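Stotville Two-Arm Cell: Monthly Inspection
Inspector: Ebenezer Kwofie
July 30, 2021

1. Stop button. Press it with both arms moving slowly. OK. Still the most satisfying item on the sheet.

2. Cable straps, both arms. OK. Snug, no pinching at the joints.

3. Slack at the wrists. WATCH. The loops need to be long enough to turn and short enough not to go fishing for drawer handles. Cable on the tabletop gets tied back before the next run, please, and I do mean the next one.
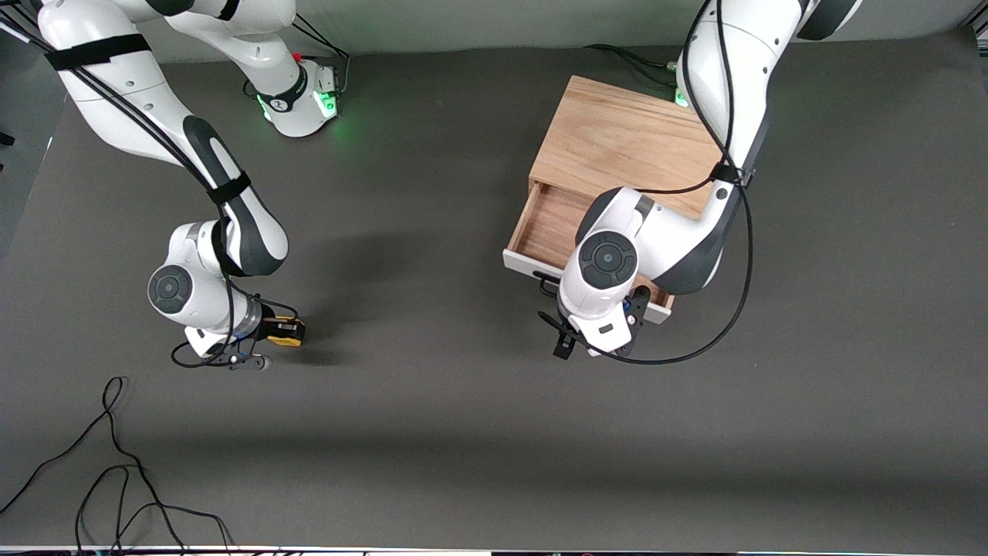
How often do the straps need replacing?
Every 9 months, or as soon as one stops gripping. Spares are in the Lindari cabinet, behind everything else.

4. Gripper bolts. OK. Check each with the short driver. If one turns, write it down before tightening it, even if it was you who did it last time.

5. Fingertips. Wipe with a dry cloth and look for wear on the inner faces. Creep up on the test box at 5 percent speed.

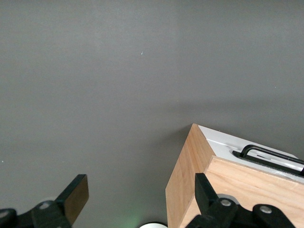

At 30 percent the box has opinions, and so does the finger. Stay slow until the contact check passes 4 times in a row, then sign the Hikwood log.

6. Tabletop. Clear crumbs, specks and stray cable. REDO in August; my standards and the night shift's have yet to meet.

7. Pick test. Small cube, gripper open, approach straight on.

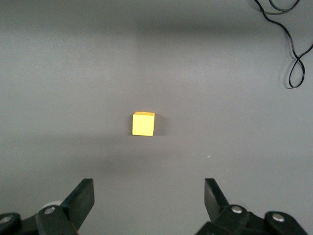 Item 7: yellow cube ahead of the open gripper, cable at upper right.

Signed off with one WATCH and one REDO. Copy to Ghumman, who will file it unread.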